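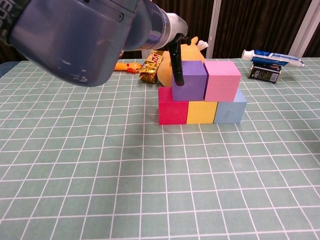 Deepika Murthy n'y croit pas une seconde : pour elle, les cubes en mousse, on les achète, on les empile deux fois et ils finissent sous le canapé.

Publié en avril par tilleul_44, 21h10

Je réponds à Deepika puisque c'est moi qui ai lancé le sujet. Je ne suis pas convaincu non plus, mais pas pour les mêmes raisons. Trois cubes en bas, deux au-dessus à cheval sur les joints, d'accord, c'est joli. Et ensuite ? Le vendeur de chez Pulberg m'a parlé de « sens de l'équilibre » et de « premières notions d'architecture ». Pour de la mousse à 25 euros le sachet, je demande à voir.

mamanbricole, 21h32

Tu confonds l'argument de vente et le jouet. Chez nous on a des Datdale depuis l'hiver dernier, ma fille monte ses rangées en décalé sans que personne lui ait rien expliqué. Le bois, je veux bien, sauf que le bois à six heures du matin sur du carrelage, avec des voisins en dessous...

tilleul_44, 21h40

Elle les décale parce qu'elle a compris ou parce qu'elle vise mal ? Question sérieuse. Le mien pose de travers et tout le monde crie au génie.

Grolande, 22h05

Les deux, sans doute. Mon reproche est ailleurs : la mousse accroche. Un cube posé de travers tient quand même, alors qu'en bois il tomberait. L'enfant n'apprend pas grand-chose sur le poids. J'ai gardé les vieux cubes de mon père et la différence se voit tout de suite.

mamanbricole, 22h11

À deux ans on ne prépare pas un diplôme de maçonnerie. Et quand la tour s'écroule sur la petite sœur, je suis bien contente que ce soit de la mousse.

Deepika Murthy, 22h26

Je maintiens. On a eu le grand modèle Kamath, le sac de 200 pièces. Résultat : un mois de jeu, puis des miettes de mousse partout, parce que le chien s'y est mis et le petit aussi. Les couleurs claires marquent vite, le bleu pâle et le rose surtout. On m'avait dit lavable - le lavage a fait gondoler deux faces et la tache est restée.

Grolande, 22h34

Lavable en machine ou à l'éponge ? Ce n'est pas du tout pareil.

Deepika Murthy, 22h38

L'étiquette disait « lavable », point. Machine à 30, dans un filet.

pz_nord, 23h02

Eau tiède, savon, on presse, on laisse sécher à plat. Jamais la machine. Par contre pour les morsures il n'y a rien à faire, un cube entamé part à la poubelle chez moi, je ne discute même pas. Et 200 pièces c'est absurde, il en sort 10 de la caisse et le reste dort.

tilleul_44, 23h15

Bon. Je prends un petit sachet d'occasion et je vois. Si quelqu'un a essayé les Cusau, je suis preneur d'un avis, mais d'un avis de parent, pas d'un copié-collé de la boutique.

Grolande, 23h21

Occasion, vérifie les angles avant de payer. C'est là que ça s'effrite en premier.

Dernière mise à jour : avril, 23h21

Contact - Mentions légales - © Le forum des parents - Haut de page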